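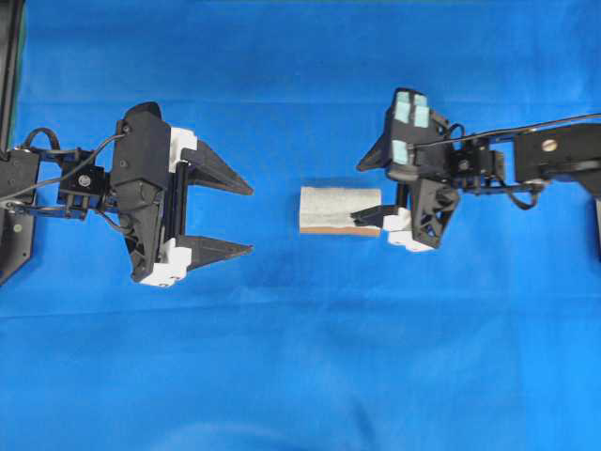 A small sponge on royal blue cloth.

I have owned 18 kitchen sponges this year, and I know that because I kept the receipts in a mug like a crazy person. It started in July when my neighbor Leandro Ortuño came over for coffee, sniffed near my sink and asked if something had died. Nothing had! It was the sponge (and, okay, the dishrag under it).

So I went down the rabbit hole. Leandro swears by cutting a sponge in half so you toss it sooner and don't feel guilty. My old roommate Mudassar Afridi gave up on sponges years ago and washes everything with cotton rags, which he boils on Sunday-dinner scale in his biggest pot - the whole apartment smells like a laundromat and he loves it.
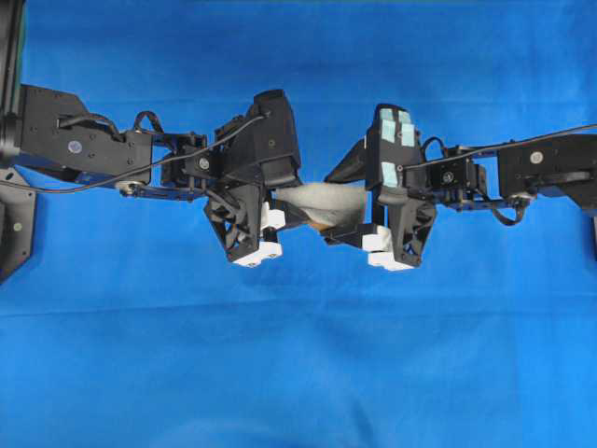 Pale, crumpled cloth against a blue backdrop.

I tried his way for a month. Rags are great on glasses and pretty hopeless on baked-on lasagna, and I kept forgetting to hang them up, so by night three they smelled worse than any sponge. Now I do both: rags for the counter, half a sponge for the pans, and everything gets wrung out hard before bed. Leandro came by again last week and didn't sniff once. He did have some thoughts about my trash can, though, so I guess I'm shopping for one of those next.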